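Miyuki Mizuno
Tuesday, a little thread about my table

1/ Okay so I finally did it. After months of the front corner by the window being where bags go to die, I gave myself one morning, one playlist and one very large coffee, and I sorted it out. Thread, because I have opinions now!

2/ Rule I stole from Lorraine McKinnon (she used to manage the front desk at Hirkberg and her desk was a work of art): the table gets flowers and whatever you're using today. Everything else has to go live somewhere. I fought her on this for years. She was right, don't tell her.

3/ The black box was today's thing. I have a terrible habit of putting boxes on the table "for a minute" and then it's May. So now it gets opened, dealt with, and it leaves. 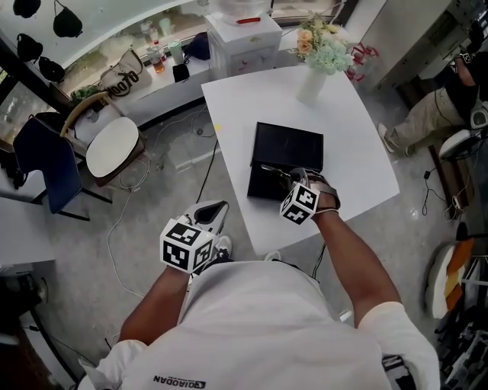
4/ I did keep a list this time, on the back of a Sunedbridge envelope. Box, cables, the drawer of instruction booklets, the tote of other totes. I crossed off 6 things before lunch and felt like I could run a country.

5/ The tote of totes is a real thing and I bet you have one too. I kept two and gave the rest to my sister, who now has a tote of totes. Circle of life.

6/ Someone asked about the vase. The flowers stay put all year, peachy roses on one side and the pale green ones on the other, and I turn it whenever I get bored of one half. Cheapest redecorating there is — I've had the same bunch through two apartments.

7/ I did price a proper table runner from Zarken. It was $300. For a strip of cloth! The table is white and it has nice curvy sides and it can go naked.

8/ Things I'm leaving alone: the water by the window (I drink more when I can see it, this is science) and the frosted film on the bottom half of the glass. I get the trees up top and the neighbors don't get me in my socks.

9/ Still to do: the stuff in the gap behind the table, under the window. There's a patterned bag back there that I'm saving for a day when I'm feeling brave. Probably the weekend. Possibly never.
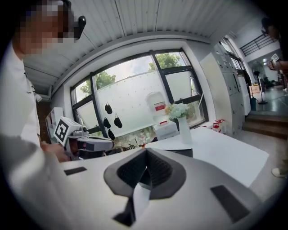
10/ Replies, round one

Yes, I wipe the table down at night, it takes 2 minutes and I complain the whole time. No, I don't have a label maker, I had one from Murthy and I labeled the label maker and then lost it. And to whoever said to give it 24 hours before it's all covered again: rude, and I'll report back tomorrow.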